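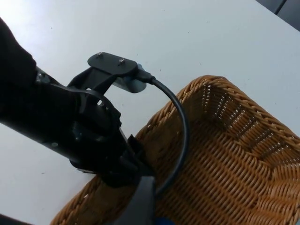 사진 1. 바구니 위에 위치한 그리퍼와 손목 브래킷. 케이블이 바구니 안쪽으로 크게 휘어 있음.

그리퍼 및 손목 카메라 비교 시험 중간 보고
과제명: Rerkarance 소형 물품 정리 작업
작성일: 2020-03-21

1. 보고의 범위

이 보고는 지난 중간 보고 이후에 진행한 그리퍼 비교 시험에 대한 것입니다. 비교 대상은 Stitholm 그리퍼와 Chow 그리퍼의 2종입니다. 로봇 팔과 제어기는 두 시험에서 같은 것을 사용하였고, 손목 브래킷도 바꾸지 않았습니다. 제어기는 Tiker이며, 소프트웨어 버전은 시험 기간 동안 고정하였습니다. 예산 사용 내역은 별도의 표로 제출하였으므로 여기에서는 적지 않습니다.

2. 시험 방법

작업은 흰 테이블 위에 놓은 엮은 바구니에서 작은 물건을 집어 내고, 다시 바구니에 넣는 것입니다. 바구니를 선택한 이유는 두 가지가 있습니다. 첫째, 테두리가 두껍고 높이가 있어서 손목이 들어가는 각도가 제한됩니다. 둘째, 바닥과 옆면의 무늬가 복잡하여 카메라에게 쉽지 않은 배경이 됩니다. 계획서에서는 플라스틱 상자만 사용한다고 하였으나, 상자에서는 두 그리퍼의 차이가 작게 나와서 바구니를 추가하였습니다.

시험 조건은 4가지입니다. 바구니를 테이블 변과 나란히 놓은 경우와 비스듬히 돌려 놓은 경우가 있고, 각각에 대하여 물건이 바닥 중앙에 있는 경우와 구석에 있는 경우를 나누었습니다. 전체 시도는 두 그리퍼를 합하여 486회입니다. 한 번의 시도는 팔이 대기 위치에서 출발하여 물건을 넣고 대기 위치로 돌아올 때까지로 정하였습니다. 사람이 중간에 정지 버튼을 누른 시도는 실패로 기록하였습니다.

3. 현재까지의 결과

중앙에 있는 물건에서는 두 그리퍼의 성공률에 의미 있는 차이가 보이지 않았습니다. 차이는 구석에서 나타났습니다. Stitholm은 손가락 폭이 좁아서 옆면과 물건 사이에 들어가기가 쉽습니다. 그러나 힘을 줄 때 손가락 끝이 조금 벌어지고, 둥근 물건을 놓치는 일이 있었습니다. Chow는 잡은 다음에는 안정적이지만, 구석에 접근할 때 테두리에 먼저 닿는 경우가 많았습니다. 바구니를 비스듬히 놓으면 이 문제가 더 커졌습니다.

접촉 감지는 두 그리퍼 모두 기대보다 늦었습니다. 바구니 옆면이 탄성을 가지고 있어서 힘이 천천히 올라가고, Tiker의 기본 임계값으로는 바로 정지하지 않습니다. 임계값을 낮추면 빈 공간에서도 정지하는 일이 생겨서, 지금은 높이에 따라 값을 다르게 주는 방법을 시험하고 있습니다.

4. 손목 카메라와 케이블

케이블 처리는 아직 만족스럽지 않습니다. 손목 브래킷 쪽 커넥터에서 나온 굵은 케이블이 넓은 호를 그리며 그리퍼 쪽으로 돌아오는데, 팔을 낮추면 이 호가 바구니 테두리 위를 지나갑니다. 손목을 크게 회전하는 동작에서는 케이블이 테두리에 걸리는 일이 있었고, 이 경우에는 그리퍼의 성능과 관계없는 실패가 됩니다. 해당 시도는 기록에 표시를 하였고, 최종 분석에서는 포함한 값과 제외한 값을 모두 제출하겠습니다.

케이블을 짧게 묶는 방법도 해 보았으나, 손목 회전 범위가 줄어들어 비교 조건이 달라지기 때문에 중단하였습니다. 꺾인 형태의 커넥터를 주문하였고 아직 도착하지 않았습니다.

조명에 대해서도 한 가지 보고드립니다. 흰 테이블의 한쪽이 지나치게 밝게 나오고 검은 팔 부분은 세부가 거의 보이지 않습니다. 물건 인식은 바구니 안쪽만 사용하므로 영향이 작지만, 팔 위치를 영상으로 확인하는 기능은 이 상태로 사용하기 어렵습니다. 노출을 고정하고 조명을 옆으로 옮긴 후에 다시 확인할 예정입니다.

5. 다음 단계와 요청 사항

4월에는 새 커넥터를 장착하고 구석 조건의 시험을 반복하겠습니다. 중앙 조건은 추가 시험이 필요하지 않다고 판단합니다. 그리고 Chow의 손가락을 좁은 것으로 교체하여 같은 조건에서 시험하고자 합니다. 이것은 원래 계획에 없는 항목이므로 승인을 부탁드립니다. 비용은 현재의 부품 예산 안에서 가능합니다.

커넥터 도착이 늦어지면 손가락 교체 시험을 먼저 진행하고, 변경된 순서를 서면으로 알려 드리겠습니다.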